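Staying with us at Millau: your questions answered

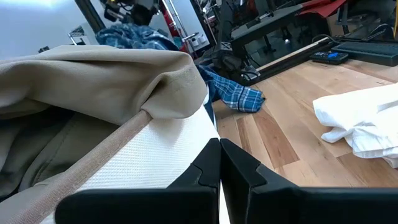
A khaki layer over white waffle- or mesh-weave fabric

What should I pack for a weekend in October?
More layers than you think! Afternoons can be lovely and mild, but once the sun slips behind the hills you'll be glad of a proper coat, and a scarf never goes amiss either.

Is it far from the station?
Not at all, it's a gentle stroll with one hill near the end (take it slowly, there's a bench). If you have heavy bags, ring us and we'll happily come and fetch you.

Can we bring the children?
Oh, please do. The Bollier room sleeps 3 and the Paredes room sleeps 2, with a door between them, so families can spread out a bit.

How much is a night?
The Paredes room is 71 euros, breakfast included, and that means as much bread and jam as you can manage.

Do you take dogs?
Well-behaved ones, yes, and we keep old towels by the back door for muddy paws.

When can we arrive?
Any time after lunch. Do let us know if you'll be late and we'll leave the porch light on.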